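Faltska Phone Repair and Trade-In: Common Questions

Last updated Sep 1, 2024

Do I need an appointment?

No. Walk-ins are fine at both the Wodis and Bultau counters. If you want a set time, book online and bring the confirmation number. We hold your place for ten minutes.

How long does a screen replacement take?

Most are done the same day if the part is in stock. If we have to order it, we'll text you when it comes in. You keep your phone until then.

What should I do before I bring my phone in?

Back it up. Remove the SIM card and any memory card. Turn off the feature that locks the phone to your account, or we can't test it after the repair. Take off the case and leave it at home.
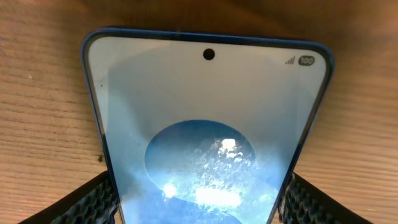

A phone with its display on.

Do you need my passcode?

For a battery, no. For a screen, camera or speaker, we ask you to unlock the phone at pickup so we can test it together. We don't write passcodes down.

What does it cost to have a phone looked at?

The check costs $52. If you go ahead with the repair, that amount comes off the bill. A battery replacement is $78 for most models, parts and labor included.

How much can I get for a trade-in?

Up to $282, depending on model, age and condition. Cracked phones are accepted at a lower price. We don't take phones reported lost or stolen.

My phone won't charge. Is it the battery?

Often it's lint in the port or a worn cable. Try another cable and another wall plug first. If the phone only charges when you hold the plug at an angle, the port needs cleaning or replacing. 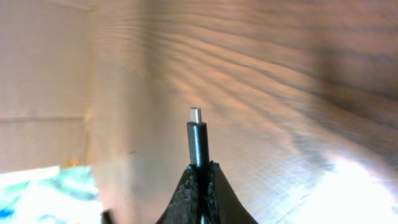
We clean ports at the counter for free. Please don't use a pin or a paper clip. We replace a lot of ports that were fine until someone did.

Is there a warranty on repairs?

Six months on parts and labor. Drops and water damage aren't covered. Keep your receipt, or give us the phone number you used at check-in.

What if I don't pick up my phone?

We store it for 90 days and send two reminders. After that it goes to Nørgaard for recycling.

Who do I contact about a bill?

Write to Nii Annan in the office and include the ticket number. For business accounts, ask for Didier Leblanc.

Are you open over the holidays?

Hours are shorter in December. They're posted on the door and on the contact page.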